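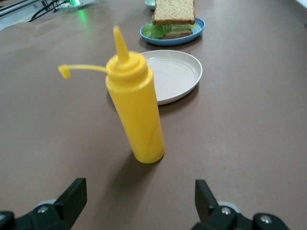 Vol. 5, No. 3

Kit Review: Utum Imitation Learning Kit, from Willonow

Reviewed by Rattanakul, Tururstead bench

Utum is a software kit for teaching a robot arm a task by showing it the task. You move the arm through the job yourself, the kit records the wrist camera and the joint positions, and a policy is trained on the recordings. Several kits do this already. Utum adds a second training stage in which the operator steps in only when the arm is about to go wrong, and those corrections are weighted more heavily than the original demonstrations. Willonow calls this correction-first training, and it is the main reason to look at the kit.

We tested it at Tururstead on a table-top food task. The arm has to pick up a squeeze bottle, carry it over a sandwich, tip it, squeeze, and put it back on the table standing up. No sauce was used for most of the work. The bottle was kept closed off or empty until the last day, when we ran a short set of trials with mustard.

Setup

Installation took most of a morning. The camera calibration is guided and went through without trouble. The gripper calibration is less clear. The manual tells you to close the jaws on a rigid block and then on a soft object, but it does not say how soft, and the values we got from a sponge were no use for a plastic bottle. We redid it with the bottle itself and the force readings made sense after that. The manual should simply say to use the object you plan to pick up.

The recording screen is plain and easy to read. Each demonstration can be trimmed, tagged or thrown out as soon as it is finished. Throwing one out asks for confirmation twice, and that gets tiresome.

The first stage

We recorded 38 demonstrations with the bottle in different places on the table, sometimes in front of a plate and sometimes clear of it. Training ran overnight on a single desktop graphics card.

The policy that came out could find the bottle and usually close on it. Its weak point was the cap. Our bottle has a little tip cover on a plastic strap, and the strap swings. With the cover hanging out to the left and still moving, the arm would often slow down, drift toward it, and approach the bottle off center. It did much better when the cover was still. My guess is that the strap had been settled in nearly all our recordings, so the policy had seen very little of it in motion.

Putting the bottle down was the other problem. The arm let go a little too high and the bottle tipped over in a good share of the runs.

The second stage

Correction-first training is where the kit does its best work. You start the policy and keep your hand on the controller. When you take over, the kit marks the few seconds before as a mistake and the stretch after as the right way to do it. When you let go, the policy carries on from wherever you left it.

We did this for one afternoon. Most of the corrections were short, and many were only a nudge to one side before the jaws closed. After retraining, the drift toward the strap was mostly gone. The arm also learned to keep going down until it felt the table before letting go, and tipped bottles became rare.

We then went back and trained a plain policy with the same amount of extra operator time spent on ordinary demonstrations. It improved too, but less, and it still wandered when the strap was swinging. That comparison was done on one arm, with one bottle and one operator, so I would not lean on it too hard. It does agree with what Willonow shows in its own notes.

What it did not fix

Squeezing is still poor. From the wrist camera the policy can see the bottle and the jaws, but it has no good way to judge how much is coming out of the nozzle, which is usually pointed away and down by then. In the mustard trials the amount varied a lot from one run to the next. Corrections helped a little with where the mustard went and hardly at all with how much. A second camera looking at the bread might change this. Utum supports one, but we did not have it mounted in time.

The kit also has trouble with changes in background. When we moved the plates to parts of the table they had not been in before, the success rate dropped until we had added up to five more corrections for each new layout. That is cheap, but you do have to sit there and do it.

There is a smaller complaint about timing. The kit decides for itself how far back a mistake began, and the setting is hidden in a text file. For a slow task like this one the default was too short. Lengthening it made a clear difference, and it belongs on the main screen.

Documentation and support

The written guide covers the first stage well and the second stage thinly. Two of the sample scripts did not run until we changed a folder name. A question sent to Willonow on a Wednesday was answered the next morning, with a working fix.

Verdict

Good for labs that already have an arm, a wrist camera and somebody willing to supervise. The second stage is worth the price if your task fails in small, repeated ways near the moment of contact. For pouring, squeezing or anything else measured by amount, plan on extra sensing.

Rating: 3 out of 5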